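「カタログの数字より、箱の深さを先に測りました」

電子部品の検査と仕分けを請け負うビルテニエ社が、組立前の部品をトレーに並べる工程へロボットアームを入れると決めたのは昨年の秋だった。機種選びから予算の組み立てまでを引き受けたのが、生産技術のリヤ・ジェメルさんである。機械の話になると身を乗り出す人で、取材の予定時間はあっさり過ぎてしまった。

「最初の見積もりを見たときは、うれしくて一晩眠れなかったんですよ。これで買える、って。ところが翌朝読み直したら、アーム本体の値段しか載っていない。指先も、架台も、配線も、教育も別。あわてて表を作り直しました」

作り直した表は行がどんどん増え、最後には266行になった。ねじ一袋まで書いてある。経理のレルチャイ・ソムブーンさんには「読むだけで半日かかる」と言われたが、この表のおかげで社内の話は早かったという。何にいくらかかるのか、誰でも指でたどれるからだ。

なかでも時間をかけたのがグリッパーの指である。

「みんなアームの可搬重量やリーチの話をしたがるんです。私も大好きですよ、そういう話。でも部品に触るのは指でしょう。うちの基板は丸くて、ふちに切り欠きがあって、上には背の高いコンデンサーも載っている。どこをつかんでいいのか、どこは絶対にだめなのか。そこを決めないと、指の値段も決まらないんです」

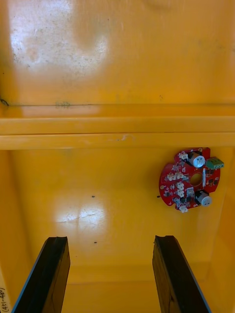
黄色いビンの底に置かれた赤い円形基板と、グリッパーの黒い指。

指は消耗品として予算に入れた。設備費に含めてしまうと、すり減ったときに稟議からやり直しになる。ジェメルさんは予備の指を2組、初年度の消耗品費に計上し、保管場所の棚代まで書き添えた。

「細かいでしょう? でも楽しいんです、こういうの。表の中でラインがもう動いている感じがして」

納入元の候補はニラード社とアレジャーノ社の二つ。本体価格ではアレジャーノ社が有利だったが、選んだのはニラード社だった。決め手は、契約前に実際の部品を持ち込んで試せたことだそうだ。

「自分たちのビンをそのまま車に積んで行きました。傷だらけのやつを。新品の箱できれいに動いても、うちの現場の答えにはなりませんから。着いてすぐ、巻き尺で箱の深さを測らせてもらって。先方の担当のシトラリ・サリナスさんが、途中から一緒に測りはじめたんです。あれはいい日でした!」

照明の項目は、その日の帰り道に表へ加えた。黄色い樹脂は光をよく返す。手首のカメラの映像に白いてかりが出ているのを見て、拡散板の費用を足したという。金額は小さいが、あとから頼めば工事の日程も取り直しになる。

作業台の広さについても、ずいぶん議論があった。

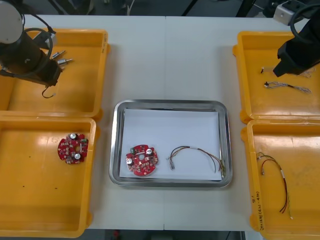
台の寸法は、ジェメルさんが予算表のなかでいちばん多く書き直した項目だ。当初の案ではアームは一台で、台も半分の幅だった。それを二台にして左右から手を伸ばす形に改め、真ん中に金属のトレー、両脇に黄色いビンという並びに落ち着いた。「基板は左から、ハーネスは右から。トレーには白い紙を敷いてあって、その上に基板と線が隣り合う。この並びが決まったとき、必要な台の幅も、ケーブルの長さも、するすると埋まっていったんです」。天板は二枚をつないだものにした。一枚物は搬入口を通らない。

ハーネスは基板よりも手ごわい相手だという。線の束は置くたびに形が変わる。予算の段階では調整にかかる時間が読めず、ジェメルさんは立ち上げ支援の費用に290時間分を確保した。上司のオヘマ・ラリヤさんからは多すぎるのではと問われたが、一歩も引かなかった。

「線は柔らかいんです、と会議で三回言いました。三回目にはサンプルを配って、皆さんに自分の指でつまんでもらって。そうしたら部屋中が線で遊びはじめて、そのまま承認になりました」

これから設備を買う会社への助言を求めると、少し考えてから、まず今使っている箱を全部出して並べてみてほしい、と返ってきた。ビンのふちに手書きした記号も、そのまま残しておいたほうがいいという。人が棚から取り出すときの目印は、機械が入ってからも人が使う。

次の計画はブランモン工場への展開で、9月に下見を済ませた。床の水平、電源の位置、通路の幅。新しい表はもう書きはじめている。

「まだ40行もないんですよ。これから増えるのが楽しみで」

そう言って画面をこちらに向け、最初の行を見せてくれた。「箱の深さ」と入力されていた。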